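The Skundby Table
A short story

The Department received the Nijs kit in October, under the usual terms of loan. The supplier, Tanness, agreed to leave it with us for 30 days and to answer questions in writing. We agreed to return it clean, with all its parts, and to let the supplier read our report before it was placed in the file. Both sides signed. The letter accompanying the kit was polite and rather long, and its last paragraph expressed the hope that our people would come to think of the table as a colleague.

Britt-Marie Åberg, who had charge of the review, underlined the word "colleague" in pencil and wrote beside it: Define.

She had reviewed equipment at Ilisden for 24 years. Her reports were known for their plainness. A floor polisher had once been refused on the strength of a single sentence ("It leaves."), and the makers had written to thank her for her attention. She was not thought to dislike machines. She held that a thing offered for sale should do what the brochure said, at the hour the brochure said it, and that praise was the business of the advertising office.

The brochure for the Nijs kit said that it would learn to put things away.

The method was set out on the second page. A member of staff was to take hold of the arm and lead it through the task by hand, as one might lead a child's hand over a page. The arm would keep a record of the movement. After enough such lessons it would carry out the task alone. The brochure gave no figure for "enough", and Mrs Åberg wrote to Tanness on this point. The reply stated that it depended on the teacher.

The task selected for the review was a modest one. A green block was to be taken from the table and placed in a basket. It was to be done gently, without knocking the basket or any other article, and the arm was then to withdraw. Staff were invited to put their names down for the lessons, and a fair number did so.

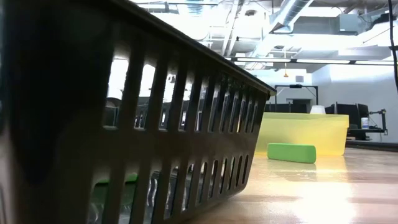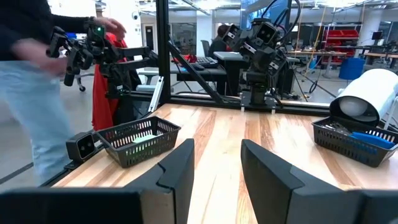 Department of Equipment Assessment, Ilisden

The first difficulty was recorded in the second week. The arm had by then been taught by several members of staff, each of whom had a different way of putting a thing down. One let go early and allowed the block to drop. Another set it against the side of the basket and gave it a small push, as though seeing it off to bed. The arm, having learned from all of them, would bring the block to the basket and stop there with its fingers closed. It seemed to be waiting to be told whose way was wanted.

Tanness was informed. Tanness replied that the behaviour was within the expected range and advised that lessons be given by one person only. As no other member of staff could be released from their duties, Mrs Åberg gave the lessons herself.

She came down after the office had closed, when the telephones were quiet. The log for that period is in her hand and is complete in every respect. It gives the hour, the article moved, the result, and any remark. The remarks are brief to begin with. "Too quick." "Too quick again." "Better." Further on they grow a little longer. On one evening she noted that she had been tired and had led the arm badly, and that the lesson should be struck from the record so that the arm should not be made to suffer for it. On another she noted that she had caught herself saying "there we are" when the block was down, and that the kit had no microphone, so that no harm had been done.

Her late husband had been a man who put things down with care. This does not appear in the log. It was known to those of us who had dined with them and had seen him return a glass to the table, the little finger going down first to meet the cloth, so that the glass made no sound at all. She had teased him for it. Those who watched the arm at the end of the loan will remember that it lowered the block until one edge was resting, held it so for a moment, and only then let the rest of it come down.

The final trial was attended by a gentleman from Tanness, who had travelled from Skundby by the early train. The arm was set to work alone and asked to perform the task 7 times. It did so on each occasion in the same manner. The gentleman remarked that he had seen the kit at a great many sites and had not seen it do that. He asked what the pause was for.

Mrs Åberg said that it was for the sake of the table.

He asked whether the lessons might be copied and supplied with future kits, as they were of unusual quality. The terms of loan were consulted. It was found that clause 2 gave the supplier the use of all lessons recorded during the review, unless the reviewer should object in writing before the return of the goods. The gentleman said that there was no hurry and that he would leave the form.

The form lay on her desk for the rest of that week. The kit was wiped down and packed, and the carrier was booked and then, at her request, booked again for a later day. Her report was finished well within the time allowed. It runs to a single page. It finds that the kit does what the brochure says, that the brochure should give some figure for the number of lessons, and that the supplier is right to say that the result depends on the teacher. It recommends purchase. Under "Further remarks", where it was her custom to leave a blank, she had written that the word "colleague" remained undefined but that she withdrew her query.

The form was returned to Skundby with the goods. It was dated 2024-03-09, the carrier's delays having carried the matter into the spring, and in the space for objections she had written "None". Beneath it, in pencil, was a request that the lesson she had given while tired should not be passed on.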